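Caring for Dark Clothes: Why the Blue Goes Away
Project report by Hannelore Tiedemann, Textile and Household course
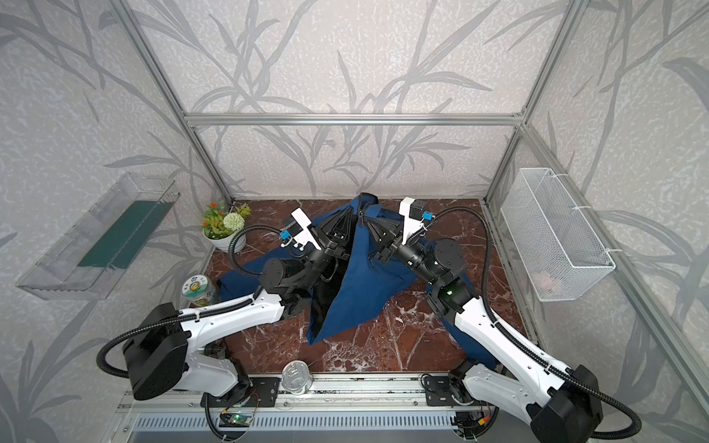 1. Question of the project
My mother says that navy clothes become gray after one winter. I wanted to know if the washing powder is guilty or the way of drying. In our town most families buy Mitach powder or the liquid Cetinon, so I took these two.

2. Method
I cut 2 old navy cotton shirts into strips. Each strip was washed at 30 degrees with a normal spin. One half of the strips dried on the balcony in full sun, the other half in the cellar. I started in January, but the sun was too weak, so I repeated the balcony part in May. For each wash I used 325 ml of dissolved detergent, mixed the evening before.

3. Results
The strips from the balcony became lighter in both groups. With Mitach there was also a white dust in the seams, which I could brush away. The cellar strips with Cetinon stayed nearest to the uncut piece that I kept in a drawer. Strips turned inside out lost less color on the good side.

4. Difficulties
I compared the colors only by eye, at the same window at 4 p.m. My teacher advised a color meter, but the school does not own one. Two labels came off in the machine and I had to leave these strips out.

5. Open points
I did not test wool or mixed fabrics. Hard water could also play a role.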